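Handout 4: Bins, Totes and the Things That End Up in Them
Pladthorpe Adult Learning, Household and Small Stores course
19 March 2020 — posted by the course tutor
12 comments | 2 shares

Left over from last time: several of you asked whether a drawer counts as a bin. It does if you can't say what is in it.

1. Mixed bins and sorted bins

A sorted bin holds one kind of thing. A mixed bin holds whatever was in your hand when you walked past. Most homes run on mixed bins and most stockrooms pretend they don't. The store at Clakbridge, which we'll come back to in the second half, had a lovely wall of labels in August and by the end of the month had a tub marked "Misc" and another marked "Misc 2".

Mixed bins aren't a moral failing. They work well when there are few things in them and the things look different from one another. They stop working when you have to stir.

2. The floor test

Look straight down into the bin. If you can see a decent patch of the bottom, you can find anything in it at a glance. If you can't, you are rummaging, and rummaging is how the small items get under the large ones and stay there until you move house.

For the exercise, use a plain open bin with straight sides. Grey is good, as bright things show up against it and dark things at least have an outline. Put in a handful of small household odds and ends, no two alike, and leave a gap in the middle. Keep a second bin right behind the first for whatever you take out. People who put the second bin across the room tend to develop a third pile on the floor between them.
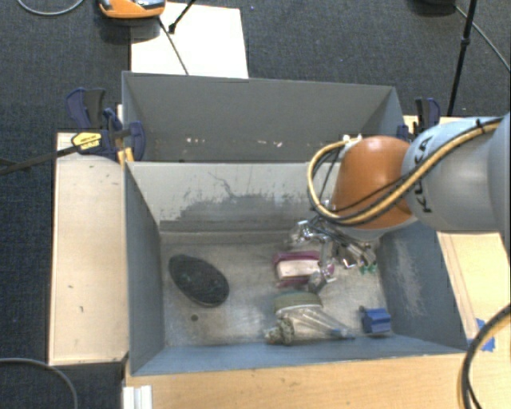

Take the thing nearest the wall first. Items in the open can be had at any time, but anything pushed up to the side needs room to get hold of, and you'll have less room later if the rest slides over. Small things half under something else come next. Big smooth ones can wait, they aren't going anywhere.

3. Labels

Write what the thing is, in the word you would shout up the stairs. The Cuvau system gives every item a number, and I once met a tub labelled 3054 whose owner had lost the list. Ashour labels are plainer, though they peel.

For next session: bring one mixed bin from home, as found. Do not tidy it first — I can always tell. Spend 12 minutes sorting it before you read section 5 of the booklet, then write down which item you had forgotten you owned.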